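首页 | 日记 | 相册 | 留言板 | 关于我

八月，晚上十一点多，刚洗完手

手指缝里还是有股油味，洗了三遍都没洗掉，算了，先写。

今天一整天都耗在那只手上了。早上到得挺早，咖啡还没喝完，Dariusz Kozłowski 就从里间探出头来喊我：“你的宝贝拇指又不回零了！”我当时就不想过去。上周刚把拇指根部那个关节拆过一遍，装回去的时候明明顺得很，空载跑了一晚上也没报错，怎么一上活就闹脾气。

先翻日志。从上次保养到现在，这只手一共握了 1,279 次，报错是从 352 次以后开始变密的，之前只有零零星星几条，我还以为是通讯抖动，没当回事（这个要怪我自己，上周交接本上写的是“无异常”，今天老老实实去补了一行）。报的都是同一条：拇指回零超时。别的手指一条没有，干干净净。

所以方向很清楚，就查拇指。我先断电，用手慢慢掰，从张开掰到合拢，大概在中段能感觉到一个很小的顿挫，像抽屉滑轨里卡了一粒沙子那种感觉。再掰回来，没有。再掰过去，又有。只在一个方向有！这种毛病最烦人了，两个方向都卡反倒好找。

Yichen Gu 说会不会是手套的问题。外面那层深灰色的套子是新换的，Norasix 发来的新版，比老款厚一点，掌心那一面更软。我一开始不太信，一层皮能有多大劲儿？她也不跟我争，直接把套子在拇指根那儿的收边翻开来，让我再掰一次。嘿，顺了。翻回去，又顿。好吧好吧，她赢了，中午的饺子我请。

原来新套子在拇指根部那里多出来一道褶，合拢的时候褶子往里挤，正好顶着连杆。老款没有这道褶。我把套子整个脱下来，花了快一个小时（这东西脱起来真的像给不配合的小孩脱毛衣），脱下来一看，内衬上磨出一条亮印子，位置一点不差。

既然都脱了，就索性把该做的全做了。写在这儿给自己备忘，省得下次又翻聊天记录：

四指和拇指的外露螺钉全部过了一遍，食指中节有一颗松了小半圈，补了螺纹胶。连杆的轴销擦干净，重新上油，一滴就够，上次 Dariusz 上多了，油甩到指尖胶垫上，抓什么滑什么，那天摔了一地的茄子。指尖的黑色胶垫用酒精片擦，不能泡。拇指的胶垫纹路还清楚，再用一个月没问题。食指那块前端有点发亮，备件柜里还剩两块，这次没换。

绳张力我按老规矩调的，先全松，再一根一根收。拇指那根比手册上的值少收了半格。Bleddyn Gwynne 写的那本手册是按硬壳版写的，没算手套的回弹，这事我去年就给他发过邮件，他回了个“好主意”，然后手册到今天也没改，哈哈。

套子怎么处理想了半天。剪是不敢剪的，一只好贵。最后是把收边往手腕方向多拉了一截，用扎带在腕部内侧固定，褶子就摊平了。土办法，但是顺！空手开合跑了 200 次，一条报错都没有。给 Norasix 那边也写了邮件，附了内衬磨痕的照片，问他们能不能把那道褶挪个位置。

下午三点多上台子试活。还是那张浅色木条台面，Glória Godinho 早上从菜市场带回来的菜还剩不少，挑大的用。

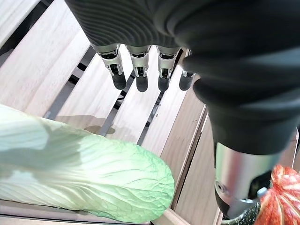
银色的拇指挨着红白条纹的那个，旁边躺着白菜。

白菜是我最怕的。硬的圆的东西其实好办，力给够就行；白菜叶子软，帮子硬，外面一层还会跟着手跑，力大了一捏一个坑，力小了就剩一片叶子在手里。Yichen 把抓取力的上限降到了 90，单位就不写了，反正是我们自己软件里的刻度，跟谁都对不上。她说先从低的开始，宁可掉，不要捏烂，晚上大家还要吃呢。

我就蹲在台子边上听。对，是听。拇指那个关节好的时候声音很匀，嗡的一下就过去了，有顿挫的时候会有一个很轻的“嗒”。Zbigniew Czerwiński 路过，看我耳朵贴着台子，问我是不是在给机器人听诊。我说你小点声！他就真的踮着脚走了。

连着试了 90 分钟，中间只停过一次，停的原因还不在手上，是腕部那个接头的线被我扎带带歪了，绷得有点紧，抬到高处会扯。重新理了一下，留了一个小弯。这种地方最容易忘，修好一处顺手弄坏一处，我的老毛病了。接头外面再缠一圈布胶带，明天早上看看有没有磨。

收工前重新做了一次零位标定。标定的时候拇指要完全张开，我拿塞尺在根部量了间隙，左右差得比上周小，挺满意。数据存了两份，一份在工控机上，一份在我自己的盘里，上次 Deligiannis 那边升级系统把标定文件给冲掉了，整整重做了一天，从此以后我谁也不信。

哦对了，还有一件事没想明白：手背靠上那一片细细的棱纹，里头老是积灰，刷子刷不进去，用胶带粘倒是能粘下来一些。Dariusz 说拿吹气球吹，我怕把灰吹到关节里去。先粘着吧，有谁知道更好的办法给我留言。

回家路上下了点雨，没带伞，走到 Bendthorpe 那站的时候鞋已经湿透了。白菜最后分给了我半棵，外头两层叶子有点蔫，剥掉，里面很好。切丝，放了干辣椒和醋，炒得有点过火，就着剩饭吃了两碗。妈妈打电话来问最近忙什么，我说在修手，她吓一跳，问我手怎么了。解释了好半天，她最后说，那你自己的手也要抹点护手霜。

明天先看夜里的空跑日志，再决定另一只手要不要也拉收边。那只换的也是新套子，目前没报错，可是次数还少，不好说。要是也有磨印，就两只一起改，扎带得再买一包。还有，答应了 Zbigniew 把塞尺还给他，已经拖了好久了，千万别忘。

困了，睡觉。

分享 | 收藏 | 留言（7） | 喜欢（23）

最近的日记
备件柜大扫除，翻出一袋不知道是谁的轴承
Letine 送来的新线缆，颜色太像了分不清
茄子事件始末
腕部接头第三次返工
雨天，停电，提前下班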